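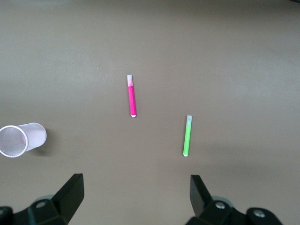

Tornurau Label Colors

Color names and matching hex values for printed archive labels. Version 7, released 26 August 2023. Maintained by Nele Hellwig and Lihua Hao.

Contents

colors.csv: one row per color, UTF-8, comma separated
aliases.csv: older names mapped to current ones
check.py: validates both files

Fields

id: integer, never reused
name: lowercase, no spaces
hex: six digits, no leading hash
group: shelf group, 1 to 8
status: active or retired

Usage

Run check.py before opening a pull request. It exits with code 20 if an alias points to a missing id. Retired rows stay in the file and must keep their hex value.

Known issues

Hex values were read from coated label stock. Uncoated stock prints darker, and no correction is supplied.
The names "rose" and "pink" were merged in version 5. Labels printed earlier may carry either one.
Group 3 has no retired rows. The Baumgart list it came from did not record them.

Changes

Alias table sorted by id. Duplicate row for "sand" removed (reported by Shalini Kandpal).

License

CC BY 4.0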